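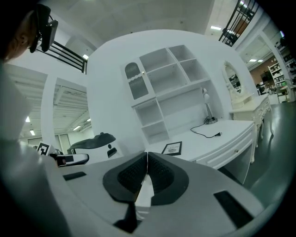 Rivus is taking sign-ups for its open day on September 5, 2024. We need people to try the hand-held grippers during the visit and give us their comments. You will wear a head-mounted device and do simple tidying jobs at a white desk with a lamp and a small framed picture on it. No experience needed.

Each session lasts one hour and pays $183. You must be 18 or older and able to stand for the full hour. Glasses are fine.

To apply, write to Amparo Collado at the Rivus front desk with your name and the hours you are free.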